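Speaker notes – two arms on a bench, talk for the shared workshop open evening

Slot is after the tea break. Laptop on the left of the lectern, clicker in my jacket pocket. Skip the hardware slides if we start late.

Opening

Start with what the build is. Two arms, a pair of dark grippers, one bench. I built it in my garage and finished it in the workshop's back bay, mostly in the evenings. The project is called Bruvlow. The name doesn't stand for anything. It was the label on the shelf where the first motors were stored.

Say early that this is a hobby build. I am not selling it and I don't think anyone should buy one. If people want to make something similar, the parts list is on the handout and most of it can be swapped for whatever is in your drawer.

Ask for a show of hands: who has built an arm before, who has bought a kit, who has neither. Adjust the pace after that.

What I wanted it to do

The job I set was small. Pick up a piece of food from a kitchen bench and put it somewhere sensible. I chose food because it is awkward. Blocks are all the same size and they have flat sides. A sweet potato has neither, and every one you buy is a different shape.

I also wanted a job where both arms had a reason to exist. With one arm you spend a lot of time reaching across yourself. With two, each side of the bench has its own arm and they only have to agree about the middle.

Parts and cost

The base plates came from Kleinschmidt, who cut steel to order and will do small runs. The controller board is a Wirnis. It is an older model and the manual is poor, but it has enough outputs for both arms and it has never locked up on me.

I spent $700 on the first arm and $1000 on the second. People always assume the second one was cheaper. I bought better gearboxes for it after living with the first set for a winter, and then I had to go back and change the wrist on the first arm so the two would match.

Mention the power supply. I went through 2 before I bought one with enough headroom. When both arms start moving at the same moment the current jumps, and a small supply will drop out and take the controller with it. Put the arms on their own supply and keep the controller on another.

Why simulate first

This is the main part of the talk, so slow down.

I did everything on the real bench to begin with. I broke a finger on one gripper by driving it into the benchtop, glued it, and broke it again in the same place. After that I built the bench in software. The program I use is Vatport. You give it the size of each link, the limits of each joint and a rough weight for each object, and it gives you back something you can crash as often as you like.

The virtual bench has a marble top, a woven basket, a plate with a dragon on it and something flat and brown to put the food on. I modelled the plate on one in my own kitchen cupboard. The marble was a stock surface. My real bench is chipboard with a coat of white paint.

Next two slides, leave each up for a bit.

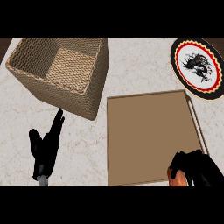 Two renders of the virtual bench, basket and plate both empty.

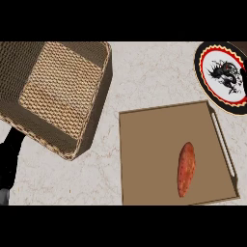 Talk about angles here. The basket is set at an angle to the bench on purpose. When I had everything lined up square, the program worked well on screen and badly on the real bench, where things never are square. Now I turn each object by a random amount at the start of a run. It took one evening to add and it made more difference than anything I did to the motors.

Say something about the textures too. The weave on the basket and the pattern on the plate are there to give the vision side something to deal with. Plain grey shapes are easy to tell apart. If you train on those, the first patterned thing you put down in real life will confuse it.

Grasping

Three things to cover, in whatever order comes up.

Grip force. I started too high. A firm vegetable will take it but a ripe peach won't. I now close the fingers slowly and stop when the motor current rises past a set level. There is no sensor in the fingertips. I may add one later.

Approach. Come down from above wherever you can. Side approaches looked neater in the software but on the real bench the knuckles hit the surface before the fingers got around the food.

Letting go. I had not thought about this at all. If you open the fingers quickly, anything round gets a small push and rolls. Open slowly, wait, then lift straight up.

Keeping the arms apart

Keep this simple unless someone asks. There is a strip down the middle of the bench that only one arm may enter at a time. An arm has to ask for it, and it gives it back when it leaves. If the other arm has it, it waits. It is slow and I have seen much cleverer ways to do it, but I have not had a collision on the real bench since I put it in.

Moving to the real bench

Be fair about this part. Runs that are fine in Vatport can still go wrong on the hardware. The usual causes are a loose belt, a cable catching on the elbow, or a shadow from the overhead light. Lighting in the software is soft and even. Lighting in the back bay is one fluorescent tube and a window, so results at 4 pm in winter are worse than results at midday. A cheap LED panel on a stand helped.

Check the belts before each session. Tape the cables down at every joint and leave a loop at each one.

Safety, one slide

Emergency stop within reach of whoever is standing at the bench. Mine cuts power to the arms and leaves the controller running, so I can read the log afterwards. No hands inside the tape line while the arms are live. Kids are welcome to watch from behind the bench rail.

Questions I usually get

Can it cook? No.

Could you do it with one arm? Yes, with a smaller bench.

What would you change? I would buy the better gearboxes at the start, and I would build the virtual bench before cutting any metal.

Where are the files? On the workshop's shared drive, in the Bruvlow folder. The joint limits in there are for my gearboxes, so change them before you run anything.

Handouts are on the table by the door. Remember to bring the clicker back to the office.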